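November 10, 2024

I've been trying to write about the same painting since the spring, and last week I got to the end of a draft. It is a small harbour view in the town museum at Sturkow, hung in the passage between the two big rooms, and most people walk past it on the way to the portraits. The label says "Evening, unknown hand". I wanted to write something for our reading group, four pages at most, and ended up with a folder of notes far bigger than the job needed.

The first mistake was going to the library before I had looked properly. I had read two books on harbour painting and a long catalogue from Drerngate by the time I sat down in front of the picture with a pencil. By then I could only see what the books had told me to look for. I wrote "low horizon" and "loose handling of the water" in my notebook, both of which are true, and both of which could be said of half the pictures in that building.

Zane Sproģis read that version and put a line down the side of the second page with the word "where?" next to it. She meant where in the painting. I had a whole paragraph on mood and not one thing in it that a reader could go and find. I was annoyed for a day or so and then went back on the bus and started again.

The second time I stayed with one corner. There's a jetty at the lower left with three posts, and the paint on the posts is much thicker than anywhere else. The light in the picture comes from the right, but the posts are bright on their left sides. I don't know why. It might be a later hand, or the painter might have moved the sun after the jetty was done. What I could do was describe it carefully and say what followed if either was the case, and that turned into the middle of the essay.
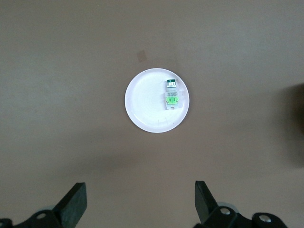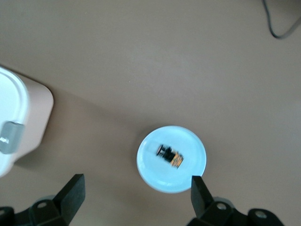

*Small things on plates, both seen from above.*

After that I cut nearly everything from the library. The Drerngate catalogue stayed in because it has a good black and white photograph of the picture before it was cleaned, and in that photograph the left-hand post is darker. I used it as evidence and gave it a footnote. The rest had been there to show I'd done the reading.

Priit Kalniņš, who runs the group, asks for the argument in one sentence at the top. I used to dislike this. It feels like giving away the ending, and my first go at it was "This essay will look at the use of light in a harbour scene", which he sent back. The one I have now says that the jetty was painted for a different time of day from the rest of the picture. Somebody can disagree with that, which I suppose was his point.

A few practical notes, mostly for myself next time:

- Take a pencil. The museum doesn't allow pens in the galleries and the shop only sells the very short ones.
- Write down the size of the picture. I forgot, and the online record gives it with the frame on.
- Describe in the present tense and keep the history in the past. I had mixed them up all through the draft and it took an evening to put right.
- Check what the museum calls left and right. In the file it's from the viewer's side, but the old card index seems to do it the other way round.

The card index is at Koppel now, in the record office, and you have to ask for it in advance. The entry for my picture is number 582 and has 13 words on it, one of them crossed out. I spent a whole morning getting there and back for that. The crossed-out word might be "morning". I have put it in a footnote with a question mark, and Zane thinks it ought to be in the main text – we haven't settled it.

The draft goes round the group in December. I still need to sort out the last page, which drifts off into a comparison with a picture at Jitstead that I have only seen on a postcard. It will probably come out unless I can get over there before then. The trains are every two hours and the museum shuts at four.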